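Plain white tops: what works and what doesn't

Every January the same advice comes back. Get a white worktop, it bounces the light, it shows the dirt so you clean it more, it makes a small room feel bigger. I've lived with one for 3 years and I don't buy most of that.

Take the dirt. A white top shows crumbs and specks, fine. Pale dust and sanding powder disappear on it completely. I used to wipe the dark bits, call it clean, and find grit under my next glue-up. Run your palm across it before you trust your eyes.

Then there are the pale side panels people put up around a bench, sold as a way to "calm" the area. I can't say they calmed me. They do stop small screws rolling off the back, provided the rear edge of the top sits tight to the panel. Leave a gap there and you have built a slot for losing screws.

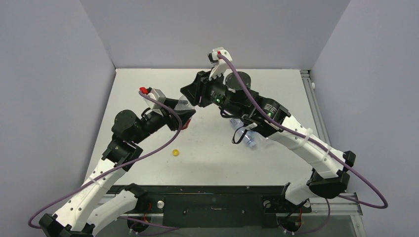
White top against pale gray-lavender panels, with a few dark specks near the middle.

On cleaning, most of what I read is overkill. Brusum makes a spray for white surfaces and so does Plinach. I tried both next to warm water with a drop of dish soap and could not tell which patch was which. Su-bin Myung swears by baking soda paste. It does lift tea stains, but rub hard and you'll dull a glossy finish, so I'd try it in a back corner first. Melamine sponges are the same story, only faster.

Cables get more nonsense written about them than anything else. You do not need a 40 dollar organizer box. Tie the cable to whatever it serves and leave a loose loop anywhere something bends or swings. Pull it tight to look neat and it will tug at the plug every time you move the thing. Clear ties look better on white than black ones do, and I'll grant the tidy-desk people that much.

As for keeping the middle of the table bare, I agree with the advice and doubt the method. Trays and baskets just give clutter an address. The only thing that has worked for me is putting away the last job before getting out the next one, and I manage that maybe 2 days out of 3.

Oketham sells a mat that is supposed to protect the front edge. Mine curled by spring. Masking tape does fine.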